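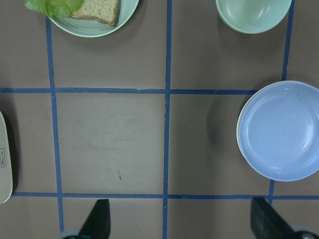
A slice of bread and a lettuce leaf on a pale green plate.

Village bakers' loaf club doubles its baking days

The Vivham loaf club is going up to 2 baking days a week from this month, and if you have ever missed out on one of its sourdoughs you will know what good news that is!

The club began in April, when flour was hard to find in the shops and Noreen Durrani had a sack of it in her garage. She offered to bake for her own street. Within a fortnight people three streets away were asking to be put on the list, and by June she had roped in her neighbour Sohail Jafri, who had never made a loaf in his life and now turns out a very fine seeded rye.

There are now 4 bakers, all working from home kitchens, and between them they made 172 loaves in August. That is their best month yet, and they managed it through the hot spell, when dough was climbing out of its tins before breakfast.

"I had to start keeping mine in the larder with the door shut," said Sohail. "One batch went over completely. We made it into breadcrumbs and people asked for those too."

The second baking day means another 50 loaves can be ordered each week. Most will be the plain white and the brown tin loaf, which are still the ones everybody wants, but Heloísa Brandão is adding a maize bread that her grandmother used to make, yellow and quite dense, with a crackled top. It is wonderful with soup, or toasted with far too much butter. Apolline Arnaud will carry on with her long-proved country loaf, though only on the first of the two days as it ties up her oven all morning.

Orders go in by the evening before, either by phone or on a slip through Noreen's door, and loaves are collected from the table on her front path. Please bring your own bag and keep to the spacing marks on the pavement. Prices stay as they were.

The club would also love to hear from anyone with a spare proving basket, or a big mixing bowl they no longer use. And if you fancy learning, Noreen is giving away jars of her starter – it is called Sakon, it is very lively, and it needs feeding every day. She will talk you through your first loaf over the phone.

Posted 2020-09-02

Contact the news page | © Vivham Village News | Back to top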